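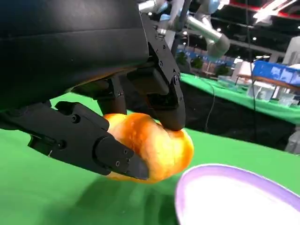

Peeling oranges without the mess

I used to dig my thumbnail into an orange anywhere it would go, and I got juice in my eye nearly every time. Then Gunnel Holmgren, who I share a kitchen table with on Wednesday mornings, showed me how she does it, and I've been peeling oranges for everyone who'll sit still ever since!

Start by rolling the fruit on the table under your palm, pressing gently. Count to 30 if you like. The skin loosens and the first bit comes away so much more easily. Leave it out of the fridge for an hour beforehand too (a cold orange clings to its peel like nothing else).

Get a plate out before you begin. A wide rim is best, as it catches the drips, and a wipe-clean table is a joy when you miss.

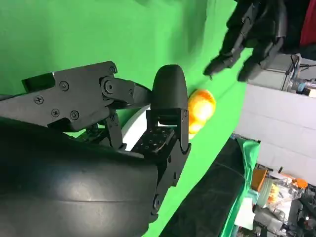

Go in at the stalk end, where the skin is usually thickest. Push the tip of your thumb under, keep it flat against the fruit and work round in one direction. If your nails are short, the handle of a teaspoon is brilliant – slide it in with the curve following the orange. Small, easy-peel sorts hardly need any of this, but big navels certainly do.

Don't fuss over the white pith. I pull off the thick strings and leave the rest, and once it's in segments I can't taste it. If you do want it clean, rub the peeled fruit with a dry tea towel, which lifts far more than picking at it with your fingers.
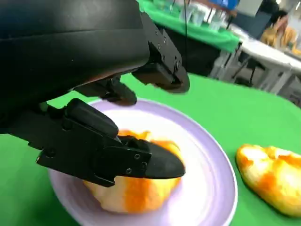

Save the peel! Big pieces are the most useful, so try not to shred it. Mine go:

In the kettle, with water, boiled once and left for 7 minutes before rinsing well. Lovely smell, though for heavy limescale you'll still want vinegar or citric acid.

In a jar of sugar, after drying on a rack for a couple of days. Gorgeous in October crumbles.

In the freezer, in a bag, for marmalade. Scrub unpeeled fruit in warm water first if you're going to eat the skin.

Sticky hands come clean with cold water and a drop of washing-up liquid. For the table, a damp cloth straight away, then a dry one.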